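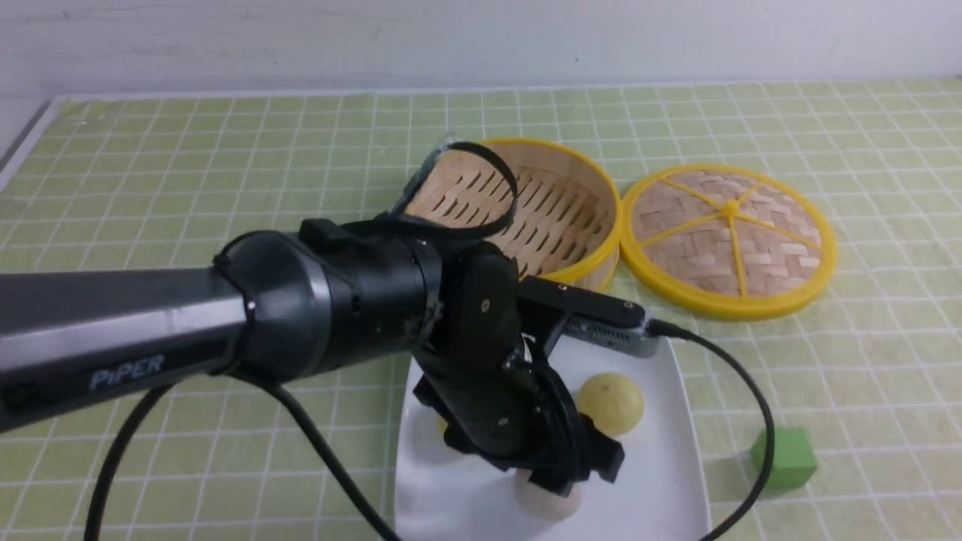

Thiện Lý

Itetti steamer bench

Anyone who has worked the early shift in a dumpling or bun kitchen knows the bit of the morning I mean. The dough is done, the fillings are done, everybody is talking over the radio, and somebody has to stand at the end of the table and move round things from plates into baskets, one after another, until the trays are clear. I did that job myself for longer than I like to admit, and when I joined Workell it was the first thing I asked whether we could help with. Itetti is what came of it — a small bench with two arms that fills bamboo steamer baskets from a plate, and that sits in an ordinary kitchen next to ordinary people.

It's meant for kitchens making up to 200 baskets a day. If you make a great deal more than that you'll be better served by a proper line, and we're happy to say so on the phone and save you the postage on a brochure.

What the bench does

One arm takes a piece from the plate and the other can hold or turn the basket while it's being filled. Each arm carries its own camera down by the wrist, so it's looking at the food from close to and doesn't much mind if the plate has been put down at a slant or the lid has been left a bit too near. You don't have to line anything up. Put the plate down, put the basket down with its lid off, press the green button, and go and do something more interesting.

The fingers open and close gently enough for soft dough, and you can set the grip yourself on a dial with your own names written beside it. One kitchen has "Mum's", "mine" and "the heavy ones", and we've left plenty of room on the label for that sort of thing! 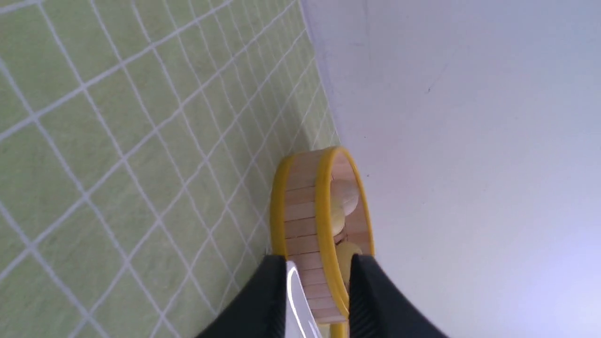
The steamer basket in the gripper, with two round pieces inside.

What changes for the people on the shift

I want to spend some time on this, as it's the question I'm asked most when I visit, usually quietly and by somebody drying their hands. Our first bench went to Potetti, a kitchen with six people on mornings, and there are still six people on mornings. What moved was the order of the day. Loading used to start at five and it tied up two of the six until the first baskets went on the heat, so pleating was always behind and everyone's break slid later and later. Now the same two pleat with the others, and one person looks after the bench in between: swapping plates, taking full baskets away, putting the lids on.

That last part is still done by hand, by the way. We tried having the arms do lids and the cooks kept lifting them again to have a look, so we gave up and left it with the people who care about it.

Some things got harder, and you should know about them before you order. Somebody has to wipe the fingers down between fillings and they have to remember to do it. The bench has a steady pace of its own and new starters sometimes feel they must keep up with it, which they needn't — it waits quite happily for a fresh plate and doesn't beep. At Potetti they also found the shift was too quiet for the first few weeks, with people standing further apart than they used to, so they moved the pleating table round to face the bench and that seemed to do the trick.

We ask every kitchen to decide together who minds the bench and how often they swap. Three hours at a stretch is the most we'd suggest. It's light work but it's watching work, and watching is tiring in its own way.

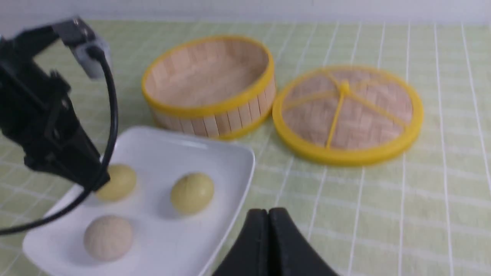 What comes with it

Two arms with grippers and wrist cameras, fitted and tested
A table top 114 cm wide, with a gridded green mat that can be lifted off
Two spare mats (you'll want them sooner than you think)
A set of finger pads, soft and firm
The grip dial and its blank labels
A printed handbook in large type, with the cleaning pages at the front
A day and a half of training on your own premises, with your own dough

Baskets aren't included, as most kitchens are fond of the ones they have. Round ones with a firm rim suit the grippers best. If yours are very old and have gone soft at the edge, send us one and we'll try it for you and post it back.

Fitting and space

The bench runs from a normal socket. It wants a wall behind it and a clear stretch on the open side for the person minding it to put down full baskets, and it should stand well away from the steam, partly for the cameras and partly for whoever is standing there. Bogdan, our sister workshop, makes the frame, and they can raise or lower the legs before delivery if your team is tall or short or, as is more common, both.

Please leave the cables where the fitter puts them. They hang in loose loops and they look as if they'd like tidying, but the arms need that slack to reach across the plate.

Care and servicing

Wipe the pads between fillings and the mat at the end of the shift. The joints are due a service after roughly 3000 hours, and we'll come to you for it, before opening if that's easier. Pads can be changed by anyone in the kitchen with the little key that hangs under the table.

Ordering

We build to order and the next benches go out in October. Ring or write to Workell and ask for a visit, and do please pick a morning when you're busy, with the whole shift in, so that I can meet everyone who'll be working beside it.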